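Rapport d'avancement, deuxième période
Projet Valente : compléments alimentaires à base de plantes, qualité et information du consommateur
À l'attention de Lurdes Coelho, Protero

Chère Lurdes,

Voici où nous en sommes à la fin juillet, et les nouvelles sont vraiment bonnes ! La formule artichaut-romarin est figée. Nous avons gardé l'extrait de feuille d'artichaut à 300 mg par gélule et ramené le romarin à 200 mg, après les remarques de Stallel sur la fluidité du mélange. La poudre collait aux parois de la trémie avec l'ancien dosage, et le changement d'agent d'écoulement n'y suffisait pas. Avec le nouveau rapport, le remplissage est régulier et l'écart de masse reste dans nos limites sur les deux lots pilotes.

L'enveloppe est désormais en hypromellose, donc sans gélatine. C'était une demande de votre part au lancement et nous sommes très contents d'avoir pu la tenir sans toucher au budget matières.

Côté consommateurs, le questionnaire en pharmacie a reçu 356 réponses complètes, bien plus que nous n'osions l'espérer. Les commentaires libres sont une mine : beaucoup de gens demandent quand prendre la gélule (avant ou après le repas), s'il faut faire des pauses, et si elle se combine avec un traitement en cours. La première notice ne répondait clairement qu'à la première question. Brendan Mac Suibhne l'a entièrement réécrite, avec un encadré sur les calculs biliaires et l'allergie aux astéracées, placé en tête.

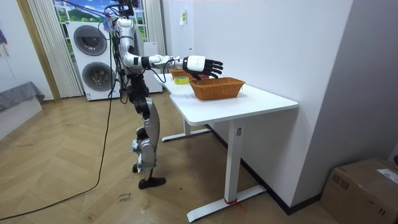

Robot humanoïde près d'une table blanche, main tendue au-dessus du plateau.

La stabilité accélérée suit son cours. Les prélèvements du troisième mois sont conformes pour l'humidité et la désagrégation ; le dosage de la cynarine est en cours de vérification, le premier passage ayant donné un pic mal résolu. Nous refaisons la préparation de l'échantillon avec une autre colonne et vous enverrons les chromatogrammes dès leur réception.

Un retard à signaler : l'étiquette. Jerkside, qui s'occupe de la maquette, attend notre texte définitif, et nous avons retiré deux phrases sur le confort digestif dont la formulation allait trop loin. La nouvelle version est plus sobre et, à notre goût, bien plus agréable à lire.

Dépenses : conformes au prévisionnel, sauf les analyses, légèrement au-dessus à cause du dosage repris. Nous proposons de compenser sur la ligne déplacements.

Prochaines étapes
Résultat définitif du dosage de la cynarine
Relecture de la notice par deux pharmaciens
Bon à tirer de l'étiquette
Troisième lot pilote chez Stallel

Merci encore pour votre relecture si attentive du rapport précédent, elle nous a beaucoup aidés !

L'équipe Valente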